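Print this page | E-mail this page

Hiring the Parish Hall: Your Questions

We do love to see the hall at Pelar Church in use, and you needn't be a member of the congregation to book it. We've had christening teas, choir practices and a very jolly ceilidh in January, and all sorts of people ring us wanting to know much the same things, so we've gathered the answers together on one page.

How many people can you fit in?

The main hall takes up to 100 seated, and the Rikitum Room (the smaller one, behind the vestry) is lovely for a meeting or a quiet lunch after a funeral. 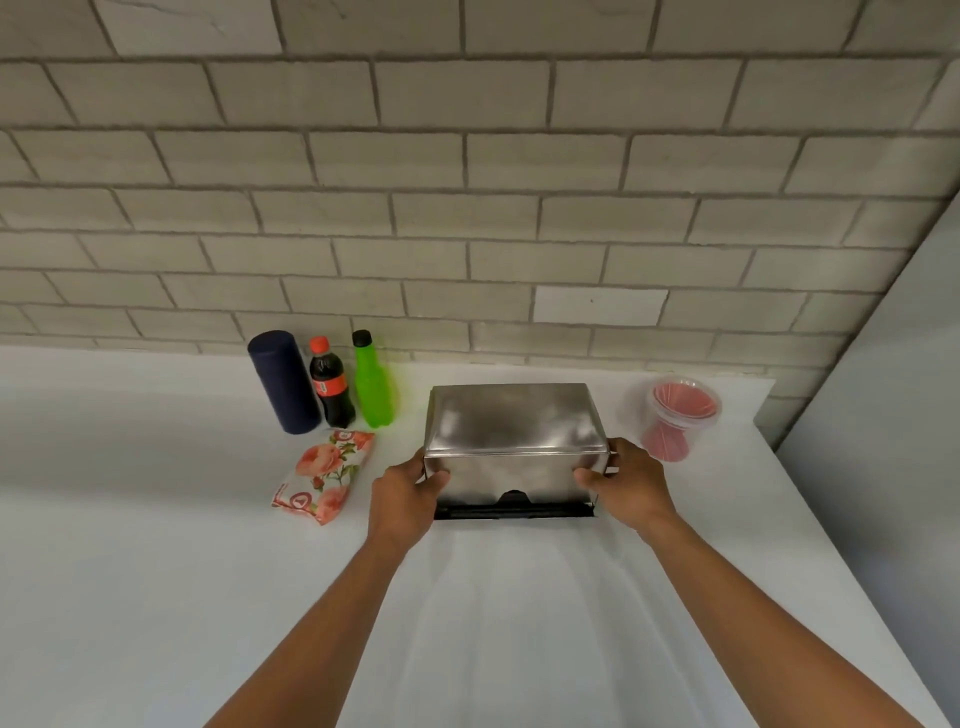 What time do we need to be out by?

Evening bookings finish at 9, and that includes the washing-up and putting the chairs back. If you think your party will want longer, do have a word with the office beforehand and we'll see what can be managed.

Can we bring our own food?

Of course you can! The kitchen is included in the price, and there is plenty of crockery in the tall cupboards. Please take any leftovers home with you, however tempting it is to leave us half a trifle.
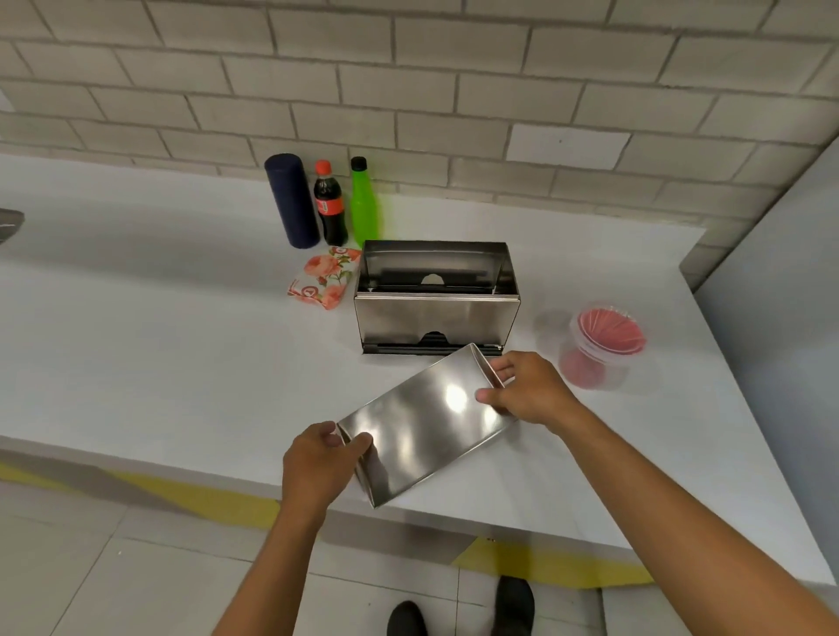

Posted in January by H. Siriwardena, Parish Office

Is there anywhere to park?

There are three spaces by the lychgate, which we like to keep for anyone who finds walking difficult. Everybody else is welcome to use Funasier Lane, a gentle two minutes' stroll away, though please mind the neighbours' gateways.

How do we book?

Telephone or call in at the office any weekday morning. The kettle is usually on.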